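Questions we get about the Paltari night balm, answered as fully as we can manage

**What is it for, exactly?**

Dry, tight, cranky skin, mostly on the face and neck. Paltari is a thick balm you put on last thing at night, after whatever else you like to use. It won't erase lines and we'd never tell you it will, but skin that has been well looked after overnight does tend to feel softer by breakfast, and plenty of you have written to say so (thank you, we read every note!).

**How much should I use?**

Less than you think! A piece the size of a pea is plenty for the whole face. Warm it between your fingertips until it goes soft, then press it on - pressing works nicer than rubbing with a balm this rich. If you wake up with a shiny pillowcase, use half as much the next night.

**I have oily skin. Is it too heavy for me?**

It may be. Jin-sol Han, who answers most of our mail, has oily skin herself and only uses it on her cheeks and around her mouth in winter. If your skin clogs easily, you might be happier with Ollomer, our light lotion, and you're welcome to ask us for a sample of each before you spend any money.

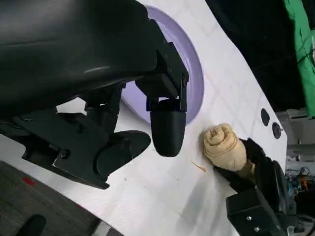
**Can I wear it with a retinol or an acid?**

Most people can, yes. Put the treatment on first, wait until it no longer feels tacky, and then add the balm over it. If anything stings or turns red, stop both for a few days and bring them back one at a time. Should the redness hang around, please see a doctor or a pharmacist, who can look at your skin in a way we can't by email.

**Does it have a scent?**

A faint one, a bit like oats and beeswax. We don't add any perfume. Woo-jin Jin swears it smells like his grandmother's pantry, and the rest of us have given up arguing.

**My jar looks grainy. Has it gone bad?**

Almost surely not. Shea butter gets grainy when it warms up and cools down slowly, say in a mailbox in July. The little grains melt on your skin. If the smell has turned sharp, like old cooking oil, that's another matter, so write to us and we'll send a new one.

**What size is the jar, and how long does it last?**

Each jar holds 100 grams. Used nightly, mine sees me through the whole winter and well into April, though I'm stingy with it.

**Can I send it back if we don't get along?**

Of course, even if it's been opened. Send us a note with your order number and Jin-sol will write back with the return address.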